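Search this site
Search

How to grow bread mould for a comparison test

Bread mould is one of the easiest organisms to grow at home or in a school prep room, and it gives a result you can measure with a ruler. This page covers a basic test of whether moisture changes how quickly mould appears. The same steps work for light, temperature or type of loaf.

What you need

- one loaf, all slices from the same bag
- clear zip bags, one for each slice
- a clean dropper or teaspoon
- tap water
- sticky tape and a marker pen
- a ruler and a notebook

Supermarket loaves often contain calcium propionate, a preservative that slows mould. Check the label. A loaf from a bakery counter will normally give you something to look at sooner. We used a plain brown loaf from Trutton market and kept the bags in a Homier storage tub with the lid resting on top.

Setting up

1. Wash your hands and wipe down the table.

2. Label the bags before anything goes in them. Write the treatment and the start time. Pen does not take well on a damp bag.

3. Put one slice in each bag. Use at least 2 slices for each treatment, so that one odd slice does not decide the result.

4. Add a teaspoon of water to each slice in the "damp" set. Spread the drops over the surface and stop before the bread goes soggy. Add nothing to the "dry" set.

5. Leave all the slices open to the air for the same length of time, then press out most of the air and close the bags. Run tape over the seal.

6. Put the bags somewhere dark at room temperature. Keep them all in the same place.

Once a bag is taped it stays taped. Mould releases spores that can irritate the lungs, and anyone with asthma or a mould allergy should leave this one to somebody else.

We use cookies to remember your settings. Accept | Manage choices

Recording growth

Look at the bags every 24 hours, at the same time of day if you can manage it. Lay the ruler on the outside of the bag and measure the widest colony in millimetres. Note the colour too. White fuzz with black dots is often Rhizopus, and blue-green patches are often Penicillium, but colour alone is not enough to name a species.

A tidier method is to draw a grid on clear film, lay it over the bag and count the squares with mould in them. Our grid has 110 squares. Divide the covered squares by the total and multiply by 100 for a percentage. Graph the percentage against time, one line for each treatment.

Adding a toasted set

Toasting drives off water and kills many of the spores on the surface. Toast the slices on one setting, let them cool fully on a clean plate and bag them as before - warm bread will mist the inside of the bag and spoil the comparison. 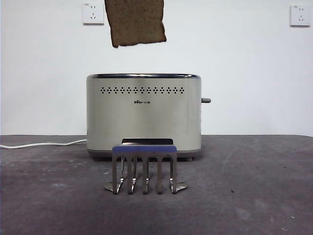

A slice of brown bread and a two-slot toaster.

Disposal

Do not open the bags. Put them inside a second bag, tie it and place it in the outside bin. Wipe the tub with diluted bleach and wash your hands afterwards.

Shared 24 times | 2 comments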